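Product review: Onham folding table, Skjelbred range
Published 5 May 2026

The Onham was assessed as a work surface for the folding and sorting of household laundry. The unit was purchased at the full retail price of $220 from Plerkinari, and neither the retailer nor the manufacturer was advised of the review.

Assembly required two people and the supplied hex key. The printed instructions are adequate, although the step dealing with the rear brace refers to a fastener by the wrong letter. The organization has reported the error to the distributor.

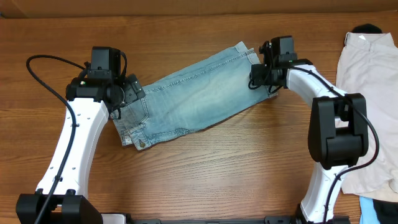
Heavy garments are the usual test of a table of this type. Denim needs enough depth to be laid out at full leg length, and a top that does not drag at the seams when the fabric is turned. The Onham met both requirements. Jeans in adult sizes could be folded lengthwise and then brought down to a compact rectangle without any part hanging over the front.

The finish merits separate comment. The wood tone is warm and the grain is pronounced, with long streaks that help to conceal lint. Under direct light, however, the top reflects more than expected, and dull patches become apparent at a low angle. Members who intend to place the table beneath a ceiling fixture or beside a window should take this into account. 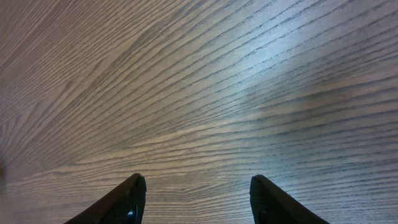 Cleaning is straightforward. A damp cloth followed by a dry one was sufficient, and the reviewers would caution against the Fumer polish offered at checkout — it left a film that attracted dust within days.

The warranty runs for five years and excludes damage from steam irons.

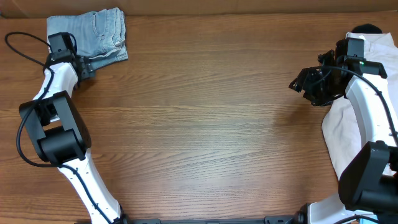 Light blue jeans, folded, on the tabletop.

Rating: recommended, with reservations as to glare. The smaller model in the same range will be reviewed in August.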